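Planned Mixed-Use Districts
Course handout 4: Common areas, levies and the management body
Revised 06/01/2024

Read this before the seminar. It assumes you have the definitions from handout 3 (precinct, erf, bulk, servitude) and can read a simple phasing plan.

1. What is being managed

A planned mixed-use district is a block of land developed under one masterplan and then sold off, or leased, in parts. The buildings end up with many owners. The streets, squares, canals, planting, lighting and storm drains between them often do not pass to the city. They are held by a management body, and every owner in the district is bound to it through a condition in the title deed.

The split matters for three reasons you will meet again in the exam problem. It decides who pays for upkeep, who carries liability for injury on a walkway, and who may close a street for an event. Students often assume that a road open to the public is a public road. In most of the districts in this course it is private land with a right of way registered over it.

2. The two cases

Jorville is the larger. It was laid out on a former rail yard of 46 hectares, with offices along the highway side, a retail spine in the middle and apartments on the far edge facing the wetland. The masterplan allowed the developer to move floor area between parcels as long as the total stayed fixed. By the end of the second phase most of the office rights had been moved to housing.

Breltau is a single-phase project on a hillside, with 305 apartments over a row of shops. It has no offices worth counting in the levy formula. Its roads are steep and its retaining walls are the main long-term cost. Keep this in mind when you compare the two budgets, as the cost per unit looks high for a place with so little common ground.

3. How the levy is worked out

Three bases are in use.

Floor area. Each owner pays by built area as registered. Easy to audit. It loads the cost onto large buildings, even those that put little traffic on the roads.

Municipal value. Each owner pays by the value on the city roll. The share moves whenever the roll is redone, and owners who appeal their value shift the cost to those who do not.

Weighted use. Floor area is multiplied by a factor for the type of use. In Jorville, retail carries a factor of 2 and housing a factor of 1. Offices sit between them. The factors were set in the founding deed and can only be changed by special resolution.

Note that a vacant parcel has no floor area. Unless the deed says otherwise, the developer pays nothing on unsold land under the first and third bases. Jorville's deed has a clause that treats vacant parcels as if some 200 square meters had been built on each of them. Breltau has no such clause and did not need one.

4. Voting

Votes usually follow the levy share. A developer who still holds large parcels can therefore control the body for years. The standard protection is a sunset clause, under which the developer's extra votes lapse on a set date or once a set share of the bulk is sold, whichever comes first.

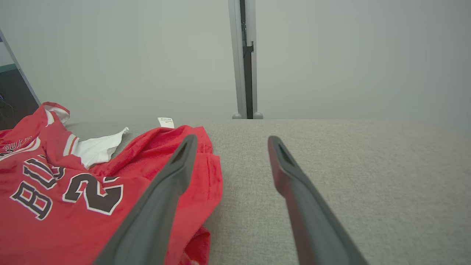
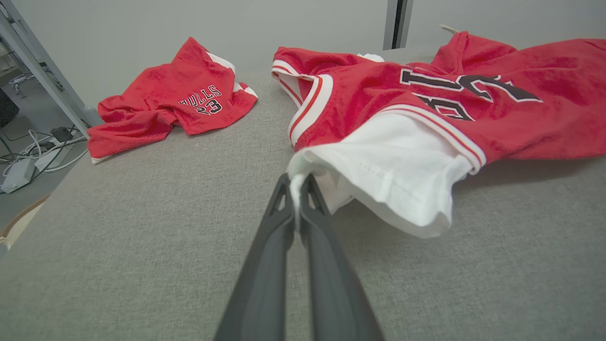
Kemeys objects to the phrase "whichever comes first" and would strike it from the model deed. The argument is that a slow market can bring on the set date while half the roads are still unbuilt, and the owners then inherit a body with duties it has no money to meet. Kemeys would tie the lapse to the handover of finished roads and drains alone, with an outside engineer to sign them off. Whether the owners could force a handover under that wording is left open, and you should come to the seminar with a view on it.

5. Reserve funds

The annual levy covers cleaning, security, power and planting. It should also feed a reserve for items that fail on a long cycle — paving, pumps, lifts in public walkways, retaining walls. Two errors are common in student work.

First, the reserve is worked out from the price paid when the item was built. Use replacement cost at the expected date of failure, then work back.

Second, all items are given the same life. Pumps and light fittings go long before paving does. Draw up a schedule by item, with the year of next replacement in its own column, and add across by year. The peaks in that table set the size of the fund.

The Breltau schedule is in the reader. The wall figures come from the Prerken survey and cover the upper terraces only. Do not scale them to the lower terraces, where the soil is different.

6. Access and events

A right of way registered in favor of the public allows passage. It does not allow trading, parking or assembly unless these are named. The management body can set rules for these, and most do so through a permit system. Where the body closes a walkway for a market or a race, check the servitude for a clause on notice. Jorville requires written notice to all owners who front on the route. The notice period for the October street market was left out of the first rules and added later by amendment, so make sure you cite the amended version.

7. For the seminar

Prepare the following in note form, one page at most.

Rework the Jorville levy on the municipal value basis, using the roll extract in the reader. State which class of owner gains.

Draft a vacant parcel clause for a district built in four phases.

Find the largest single-year peak in the Breltau reserve schedule and say how it could be funded without a special levy.

Reading: the reader, parts C and D. Part E is optional and deals with lease-only districts, which come up in handout 6.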